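Browse > Home and Interiors > Wall Decoration > Painted sky

This site uses cookies to remember your reading preferences. Accept all | Manage choices

Painted sky

A painted sky (also sky wall, cloud wall or, in older decorating books, sky-piece) is a way of decorating the inside of a room, cupboard, booth or other small space so that its walls suggest the open air. The usual ground is a flat or softly shaded blue, on which clouds, stars, dots and now and then a moon or a few birds are laid in simple, friendly shapes. Most people will first have met one in a nursery or a playroom, but the same treatment turns up in waiting areas, puppet booths, market stalls, model railway rooms, reading corners and the insides of wardrobes, and it has been taken up with great affection by home decorators who would never dream of attempting a landscape.

The painted sky is usually kept apart from the sky ceiling, an older and grander relation in which the painter tries to make the roof vanish altogether. A painted sky makes no such claim. Its clouds have firm edges, its stars may share the daylight with them quite happily, and a child standing in front of it is expected to know perfectly well that it is a wall.

Origins and names

The name "sky-piece" seems to have come from stage painters, who used it for any blue cloth or board hung behind the action. The decorator and writer Moushumi Pathirana, whose handbook The Cheerful Room is still passed around between painters in rather battered copies, argued that the household version grew directly out of leftover theatre boards being carried home and propped up behind cots and toy shelves. She had been shown several such boards by families who had kept them, and she describes one of them, with its chalky clouds and a badly mended corner, over the best part of a chapter.

Alper Akyol, a sign painter by training, gave a different account. He thought the style owed more to shop windows, where a blue backing with white clouds had long been a cheap and reliable way of making goods look clean and fresh. His view was that the cartoon outline came from signwriting, because a signwriter is taught to finish an edge in one stroke and leave it alone. The two accounts do not really exclude one another, and later writers have tended to repeat both.

Elements

Blue is the one part that no painted sky goes without, and its choice takes up more of a decorator's time than anything else. Pale blues make a small space feel larger but show every knock, while stronger blues hide wear and let the white shapes stand out. Clouds come next, and the general advice is to make at least one of them a good deal bigger than feels comfortable, for a wall full of small clouds of the same size soon begins to look like wallpaper.
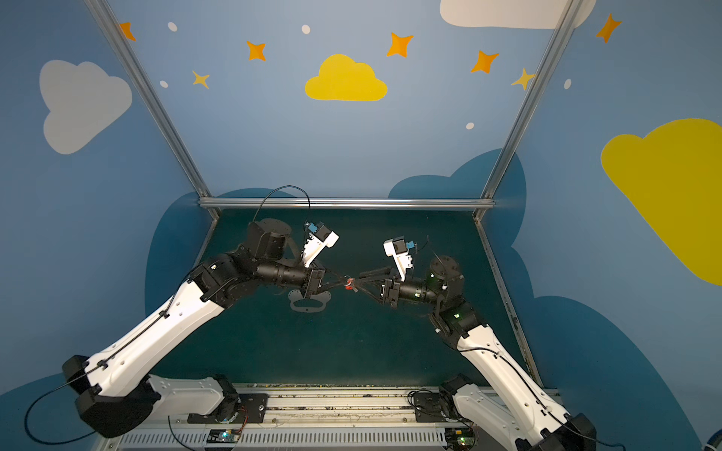 Placing the shapes is a matter of taste, though most handbooks give the same counsel, which is to spread them unevenly and to treat the side walls and the back wall as one piece of sky. The large shapes ought to go on first and the small ones afterwards, wherever the eye feels a gap. A large white cloud on the left wall, as in the boxed-in space shown here, gives that side its weight, and a second white cloud at the top right answers it from higher up, with stars and dots to keep the rest of the blue company. Akyol was particularly fond of dots, which he called crumbs, and held that they did more for a plain wall than any amount of shading.

Stars are commonly cut as stencils, although a confident hand can manage them with a small flat brush. They may be white, cream or yellow. Five points are easiest to read from across a room. Painters who like a softer look round the points off slightly, and this has the further advantage of hiding any wobble in the stencil.

Materials

Ordinary water-based wall paint is used for nearly all painted skies, in a matt or soft sheen finish. Gloss is avoided, as the reflections break up the blue and make the clouds hard to see from the side. On board or sheet panels a primer is needed, and the cut edges want sealing before anything else is done, or they will drink up the first coat and go on looking darker than the rest for years.

The blue sold by the paint maker Nestis under the name Felletti was for a long while the usual choice among amateur decorators, and a good many older instructions simply say "two coats of Felletti" without any further explanation. It dries a little darker than it looks in the tin. Anybody following those instructions with another paint should put up a test patch and leave it until the next day.

Making a painted sky

A small sky can be finished over a weekend with some patience. The walls are washed down and allowed to dry, then given two coats of blue, with the corners brushed in first and the open areas rolled. Cloud outlines are drawn in chalk, never in pencil, which tends to show through white. Bianca Dinu, who ran evening classes in decorative painting at the Bratu craft rooms, had her pupils draw each cloud with the whole arm and from the shoulder, standing well back, and would rub out anything that had been done with the fingers alone. The clouds are then filled in from the middle outwards, and the last of the chalk is taken off with a barely damp cloth.

Clouds that run round a corner or off the top of a wall are thought especially pleasing. They are drawn whole in chalk and simply painted as far as the wall goes.

Stencils are held with low-tack tape and dabbed with a nearly dry brush. A full brush lets paint creep under the edge, and a star that has bled is more trouble to put right than one that was never painted.
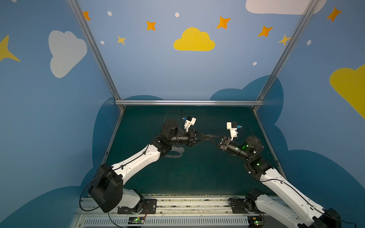 Floors, frames and edging

A sky has to stop somewhere, and the way in which it meets the floor has a great deal to do with whether the whole thing looks finished. Some decorators paint a strip of hills or grass along the bottom. Others prefer to let the blue run straight down and to choose a floor that sits near it in colour. A dark teal-green floor running back to the far wall, as in the illustration, is a good instance of the second approach, being close enough to the blue to feel related and dark enough to be read as ground. Brown and grey floors are also used, generally with a pale skirting between.

Where the walls are panels held in a frame, the frame may be painted to match or left as it is. Silver aluminium rails, left bare around blue panels, make a crisp border and save a fair amount of masking. Wooden battens are more often painted white. Pathirana disliked any border at all and recommended carrying the sky over everything, hinges included, but few of her readers seem to have gone quite so far.

Wear and upkeep

Blue walls are washed with a soft sponge and plain lukewarm water, working from the bottom upwards so that drips do not leave tracks. White clouds yellow sooner than the blue fades, and may be freshened by repainting inside the old outline. Dark floors show scuffs as lighter marks, and these are best left until there are enough of them to make a fresh coat worth the bother. It is sensible to keep back a labelled jar of each colour, with the lid pressed down firmly and the jar stored upside down.

See also

Sky ceiling
Stencilling
Nursery decoration
Flikulance (dotted wall pattern)

Filed under: Painted interiors, Children's rooms, Clouds in decoration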